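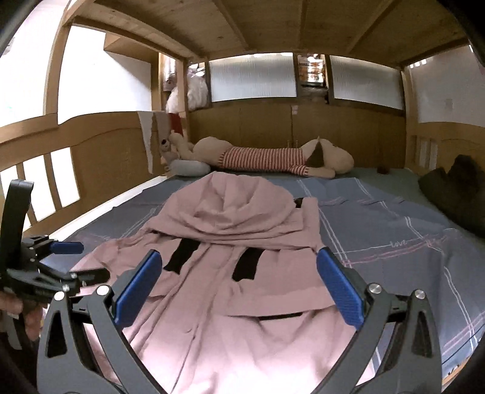

Notburga Kälin
Doctoral researcher, Plundside Manipulation Group

4.2 Collecting the jacket demonstrations

Figure 3. Hooded jacket spread on the lower bunk, between the fingers of one hand-held gripper, with the second gripper at the left.

I wanted the folding data to come from real bedrooms, so for the Fontes set I packed up the two grippers and went to people's homes. A lower bunk (Figure 3) is a rotten place to fold a jacket, and I mean that fondly! You've got the upper bunk over your head, posts in the way of your elbows, and a mattress that gives whenever you lean on it. All of that ends up in the demonstrations, and I'm glad it does.

We gathered 1407 demonstrations in September, 300 of them on beds. I did most of the bed ones myself, and Vinzenz Oberholzer did the rest (he's taller, and he hit his head 4 times). Each jacket started out face up or face down, hood wherever it landed. We'd bring in one sleeve, then the other, then tuck the hood and fold up from the hem.

Hoods were the hard part. A crumpled hood has creases everywhere, and my first instinct was to pinch whichever one stuck up highest. Vinzenz went for the edge of the opening instead, and I ended up copying him. I threw out 60 of my early takes where I'd grabbed, let go and grabbed again, though I kept the ones with a single clean regrasp. The Floltier policy in Section 5 was trained on what was left, with bed and table takes mixed together.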